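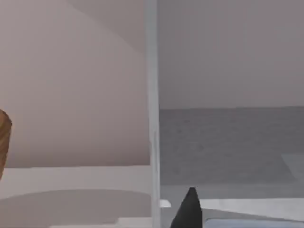
Skoltbridge kitchen simulator, one-year license: worth the money?

I run the numbers for a small kitchen automation outfit, and by October I had to decide whether we'd pay for Skoltbridge before buying any real arms. The license is $900 for a single seat. The Grestness package my boss had his eye on was $3,496, and that didn't include a counter!

So I bought the seat. Setup ate an afternoon (mostly drivers, grr), and then I had two arms over a white counter and could start arguing about reach and spacing. I changed our layout 14 times in the first month - try doing that with a contractor on the clock.

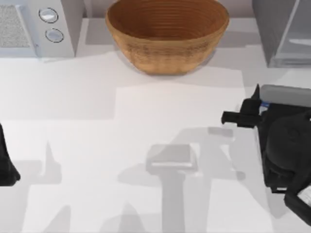
What I'd budget for

Put $3,000 aside for a decent workstation if yours is as old as mine was. Shadows look good but they slow everything down, so I turn them off for long runs. My other gripe is the appliances: I wanted to swap in the exact oven we're planning to buy, and importing it was a pain. 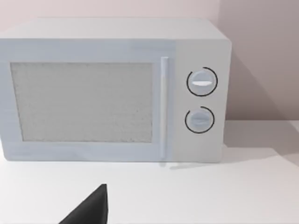

Gripper finger in front of the microwave, two knobs on the right.

Four stars from me. I've already renewed.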